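Search this site
Enter keyword
Share 10 | Comments 0

PRESS RELEASE

Floria Archive Association asks ministry to open the remaining port strike files

The Floria Archive Association has sent a formal request to the Interior Ministry for the release of all papers about the Tralov port strike. In July the ministry opened 147 files to the public. According to its own register, the full collection has 1345 files.

"We are thankful for the first part, but the families have waited a very long time," said Iraklis Sarantis, president of the association. "In many of the opened files the pages with the names of police informers are covered with black ink. We ask that a judge looks at these pages and decides which of them must stay closed."

The opened papers include telephone notes, lists of arrested dock workers and letters between the ministry and the harbor office. Historian Drita Spahić has read them for the association. She found that the order to close the harbor gates was given one day earlier than the official report says.

The request is signed by about 400 persons, among them former dock workers and their children. The law gives the ministry two months for its answer. If the answer is negative, lawyer Christos Lambrakis will bring the matter to the administrative court.

Copies of the opened files can be read in the reading room of the association, from 10 in the morning. The entrance is free.

Press contact: Sotiris Stefanou, Floria Archive Association

Recent items
Reading room has new summer hours
Markos Antoniadis gives his letters to the archive
Jadik town council minutes now on film
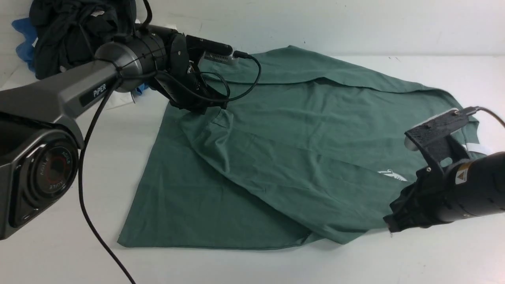 Green T-shirt with small white logo, on a white table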